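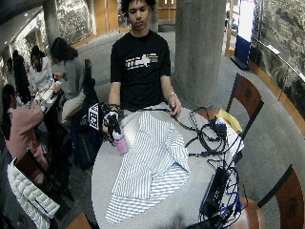 ## Kukari hand rig, tried at the Skilville open day

Visited 5/22/20. The Kukari is a wearable sensor rig for recording how a person handles everyday things, so that a robot arm can be trained on the recordings later. Botham sells it as a kit. I went along with Dede Eshun, who is thinking of buying one for her lab.

**Setup.** The demo ran on a round table in the lobby, with a pink bottle and a striped shirt to work on. The rig straps around the wrist and fingers, and a square marker card sticks out from it for tracking. Getting it on took me 4 minutes with help from Krum Begović, who ran our session. By yourself it would be slower, as the last strap is hard to reach with your free hand.

**In use.** Gripping the bottle was easy. I could lift it, tilt it and put it back down without thinking much about the straps. The shirt was harder. The rods caught in the fabric twice when I tried to fold a sleeve, and I ended up doing most of the fold with my bare hand. Dede had the same trouble. If your work is mostly cloth, ask for a longer trial.

**Cables.** This is my main complaint. There are black ones looping over the table and a bundle of blue ones hanging off the edge by the electronics box. I spent a lot of time holding a cable out of the way. Krum said a wireless version is planned for September - I would wait and see.

**Data.** The software is plain and does the job. My session saved 37 recordings and 298 of Dede's and mine together would fit on the small card, by Krum's figures. Playback was clear, though the marker dropped out whenever I turned my palm up.

**Price.** $1,306 for one hand, with no discount for a pair.

Good for bottles, cups and boxes. I would not buy it for laundry yet. Dede has asked for a loan unit and I'll add a note when she has used it.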